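Subject: Re: [cell-upkeep] left arm drifting after a wallpaper change

On Thursday, Ellier wrote:
> We swapped the panels in our two-arm cell in January and the left
> arm has been reaching short toward the back ever since. The right arm
> is fine. Recalibrated twice. Is there something we should be loosening
> before we pull panels? Also, how are you routing the gripper cable? Ours
> snags when the arm folds back.

We had the same thing on the Muli cell last year, and it was the base clamp. When you pull a side panel you end up leaning on the post, the post moves the rail a little, and the arm base goes with it. Calibration won't hold if the clamp is still loose, so do that first and calibrate last.

The order I use now:

1. Park both arms and cut power at the supply. Wait for the controller to shut down before touching any connectors.
2. Take out the floor sheet and anything lying on it, turf included.
3. Back panel first, then the sides. Leave the crossbar on. If you take it off you will be squaring the frame again.
4. Put the new panels in and check both diagonals of the frame. I allow 2 mm between them.
5. Tighten the base clamps, left then right, then go back and do the left one again.
6. Power up, home, calibrate.

Ours takes 70 minutes if the paper is already cut to size. The first time took most of a day.

On the turf: if any of it runs under the base, check that the clamp is closing on metal and that the turf is only filling the gap. Ours had worked its way in between and the arm rocked when it was fully stretched out. I would look there before anything else, given that only your left arm is off.

For the cable, leave a loop high on the arm and tie it at the upper link only. We had a second tie near the wrist and that was the one snagging. With it gone the cable arches over the gripper and stays clear. Fold the arm all the way back by hand with the power off and watch the loop before you run anything.

Muli went back into use on the current layout with bags and snack packets on the floor, and it has done 113 runs without a new calibration. I check the clamps every 7 days and write it in the log. The Trusska cell gets the same check but has older clamps, so I can't say how well the numbers carry over.

If tightening the clamp doesn't fix yours, send the joint offsets from before and after the panel change and I'll compare them with ours.

Uker 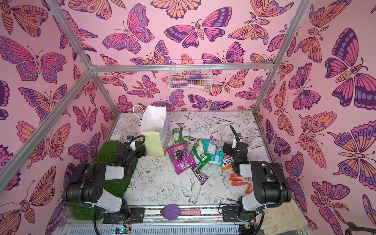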